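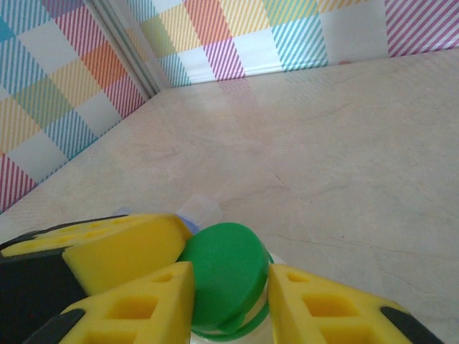 Was auf der Dose steht
Verschluss, Etikett, Aufbewahrung: Eine Haushaltsbefragung zeigt, wie Nahrungsergänzungsmittel zu Hause gelagert werden

Vitaminpräparate gehören in vielen Haushalten zum festen Bestand. Sie stehen neben dem Wasserkocher, im Badezimmerschrank oder in der Schublade mit den Pflastern, häufig über Jahre. Die Verbraucherstelle Valura hat im November erstmals systematisch erhoben, in welchem Zustand sich diese Vorräte befinden. Beteiligt waren 1.437 Haushalte, die insgesamt 1.989 Behältnisse meldeten. Die Auswertung übernahm das Büro Basirer.

Im Mittelpunkt der Erhebung stand die Verpackung. Der Inhalt der Dosen wurde keiner Prüfung unterzogen. Gefragt wurde nach der Art des Verschlusses, der Lesbarkeit des Etiketts, dem Aufbewahrungsort und dem Datum des ersten Öffnens. Gerade zum letzten Punkt blieben die Angaben lückenhaft: Bei 43 Prozent der Behältnisse konnte der Haushalt nicht sagen, seit wann sie in Gebrauch sind.

Der Schraubverschluss aus Kunststoff ist die gängigste Lösung. Er lässt sich ohne Werkzeug öffnen und schützt die Tabletten vor Luftfeuchtigkeit, sofern er nach jeder Entnahme vollständig zugedreht wird. Farbige Deckel erleichtern die Unterscheidung im Regal, zumal wenn mehrere Dosen ähnlicher Größe nebeneinanderstehen. Als alleiniges Merkmal sollte die Farbe jedoch nicht dienen. Valura rät davon ab, Deckel zwischen Behältnissen zu tauschen oder Restmengen in eine bereits angebrochene Dose umzufüllen.

Empfindlicher als der Verschluss ist das Etikett. Bedruckte Folie wirft mit der Zeit Falten, an den Kanten reibt sich die Farbe ab. Betroffen sind davon oft gerade die Stellen, an denen die Dose beim Öffnen gehalten wird – und damit bisweilen auch Verzehrempfehlung und Haltbarkeitsdatum.
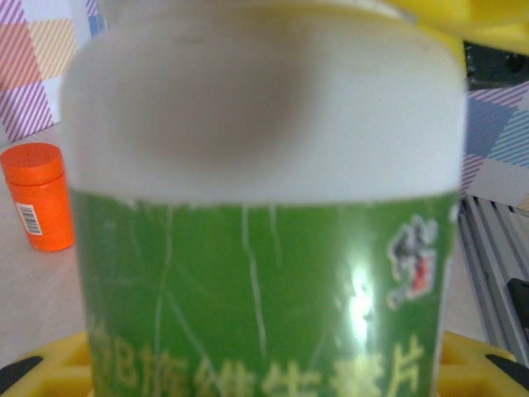
Vitamin-B-Tabletten mit chinesisch beschriftetem Etikett. Feine Knicklinien durchziehen die grüne Folie.

Einen eigenen Abschnitt widmet der Bericht Präparaten mit fremdsprachiger Beschriftung. Sie gelangen als Mitbringsel, über Verwandte oder durch Bestellungen in die Haushalte. Wer die Sprache liest, hat damit keine Schwierigkeit. Anders verhält es sich bei Mitbewohnern, Pflegekräften oder Gästen. Empfohlen wird ein zusätzlicher Aufkleber mit Bezeichnung, Tagesmenge und Öffnungsdatum in der Sprache des Haushalts. Das Originaletikett soll dabei vollständig sichtbar bleiben.

Als Ort der Aufbewahrung eignet sich ein trockener, kühler Schrank außerhalb der Reichweite von Kindern. Das Badezimmer scheidet wegen der schwankenden Luftfeuchtigkeit in der Regel aus, ebenso die Fensterbank. Der Hersteller Nuvex bietet für Schränke einen schmalen Einsatz mit 2 Ebenen an, der Dosen in unterschiedlicher Höhe aufnimmt. Ein ähnliches System ist unter dem Namen Belay erhältlich. Ein einfaches Tablett mit erhöhtem Rand erfüllt denselben Zweck.

Leere Dosen sollten mit abgeschraubtem Deckel entsorgt werden, wobei die örtlichen Vorgaben zur Wertstofftrennung zu beachten sind. Der vollständige Bericht liegt in der Geschäftsstelle von Valura aus und kann dort donnerstags eingesehen werden.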